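Last updated: 7th July

Tainá Macedo

1/ Everybody in my feed has decided the new Odoi single is a confession. I've played it a lot this week and read the words twice with the sound off, and I'm not buying it. Short thread, some grumbling.

2/ The claim, if you missed it: "Bilcombe" is supposed to be Odoi coming clean about the split with Kumness. Verse one is the argument, verse two is the apology, and the chorus is a secret message. People have made charts. Color-coded charts.

3/ Playing it again now, mug in hand.

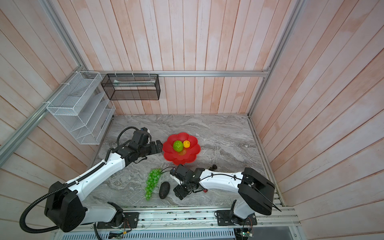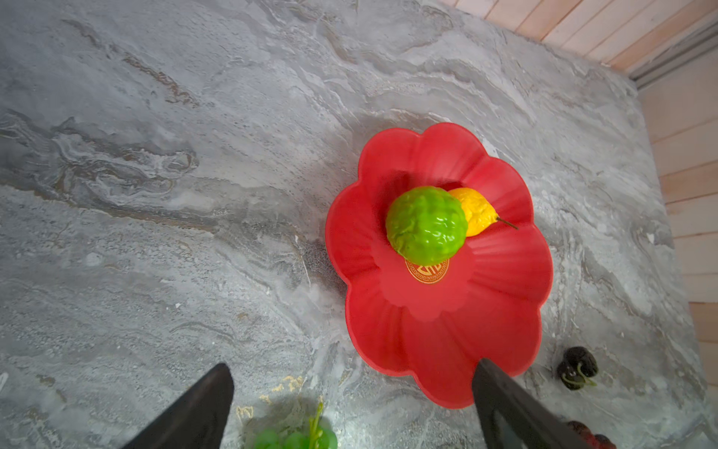
Pink planks and a wire basket in the first one, green fruit in a red bowl in the second.

4/ So, verse one. "You kept the keys, I kept the car / we both got lost in the same back yard." Nice couplet. I like how the second line trips over the beat. But keys and cars are in half the breakup songs ever written, and also in half the songs about leaving your hometown.

5/ Bilcombe is a town, by the way. It's where Odoi grew up. The song is named after it. I feel like I'm losing my mind having to bring this up.

6/ "But the 216!" Okay. The line is "two-one-six and the line goes dead." The fan theory says that's how many days the two of them went without speaking. I asked three people where that count starts and got three different starting dates, one of them before the last record even came out.

7/ It's also the number of the bus that goes through the middle of Bilcombe. The line goes dead. The bus line. They cut the route in January. I'm not saying I've solved it, I'm saying there's a bus.

8/ Verse two is where I think the writing gets weak, and I wish we could talk about that instead. "Sorry is a window with the paint still wet" sounds like it means something until you try to say what. Compare it to the bridge on "Vastora," where every line is a plain thing somebody could say in a kitchen.

9/ And the rhymes get lazy. Wet / regret / forget / sunset, four in a row, and he leans on each one like he's proud of it. The Odoi of two records ago would've thrown out at least two of those.

10/ The guest verse is good. I'll give everybody the guest verse. It comes in a beat early, it's mostly mumbled, and it's only 13 seconds long, and it still has more going on than the whole second half. "I was tall in that town for a minute" is the best line on the track and it wasn't even written by the guy we're all decoding.

11/ Someone replied to say the mumbling is "clearly" Kumness's name backwards. I reversed it. It sounds like a man being mumbled at in reverse. Please go outside.

12/ What bugs me is how handy all this is. Single comes out, a lyric page goes up with little notes in the margins, and inside 24 hours there are accounts I've never seen before posting the same theory in nearly the same words. Maybe that's just fans copying each other. Could be. I've seen enough rollouts to keep a hand on my wallet.

13/ The lyric page has errors too. It gives the last chorus as "hold me to the river." Listen on headphones – it's "hold me to the rumor." That changes the song quite a bit, and as far as I can see none of the chart people have noticed, since they're all working off the typed version.

14/ If it is "rumor," you could argue that helps the confession crowd. Fine. I'd listen to that argument. It would at least start from something he sings and not from a bus number.

15/ Do I like it? Sort of. The drums are great, dry and a little behind. The hook is sticky. I'd put it fourth or fifth on an album and skip it by the fall. As a lead single it feels like they needed a story to go with it – and look, they got one.

16/ Replies are open. If you think I've misheard the chorus, tell me the time stamp and what you're listening on. If you have a chart, keep it.

17/ Adding one more after reading the mentions: yes, I know "Vastora" had a secret message in it. It was the drummer's phone number and he had to change it.

Contact | © Tainá Macedo | Back to top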